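Newsletter > Building Notes > Indoor Air

Latest Archive Topics Contact

Humidity readings and the heating season

Most complaints that reach this newsletter between November and March concern dry indoor air, and most include a reading taken from a single cheap hygrometer. Before anyone buys a humidifier, the reading should be checked.

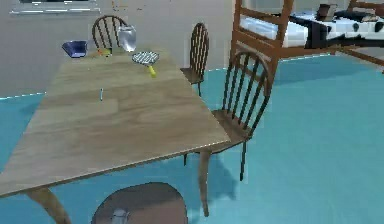
M. Tveit

Relative humidity is the amount of water vapor in the air compared with the most it could hold at that temperature. Heating cold outdoor air adds no water, so the relative figure drops. A room at 30 percent in midwinter is common in Pandton and does not by itself indicate a fault. The same air in a cooler hallway will read higher with no change in moisture.

Consumer sensors drift. The Eltamex units issued to subscribers last fall were within two points of the reference when new. Of the 939 readings sent in so far, nearly all came from sensors that had never been rechecked. We have kept them in the file but flagged them as uncalibrated.

The check uses table salt. Put a bottle cap of salt in a sealable bag, add water until it is a thick slurry with undissolved grains still showing, and seal the sensor in beside it without letting them touch. Leave the bag overnight at steady room temperature. A saturated solution of table salt holds the air above it close to 75 percent. Note the difference and apply it to later readings. Wundis sells a kit with a premixed packet, which saves measuring but gives the same result.

Placement causes as much error as drift. Keep the sensor off outside walls, out of direct sun, and well away from supply registers, kettles and houseplants. Chest height on an inside wall is adequate. Log morning and evening for seven days before drawing any conclusion, and record the temperature with each entry. A humidity figure without one cannot be compared with anything.
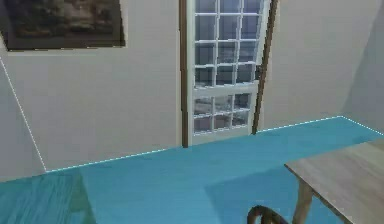
One subscriber on the Kamath side of town objects that the salt check covers only the high end of the range, and that a sensor can pass it and still read wrong in dry air. The objection is correct. A magnesium chloride slurry gives a second point near 33 percent, much closer to winter conditions. If the two offsets differ, use the one nearer to the reading in question.

Corrected logs may be sent in through May.

We use cookies to remember your newsletter settings. Accept | Manage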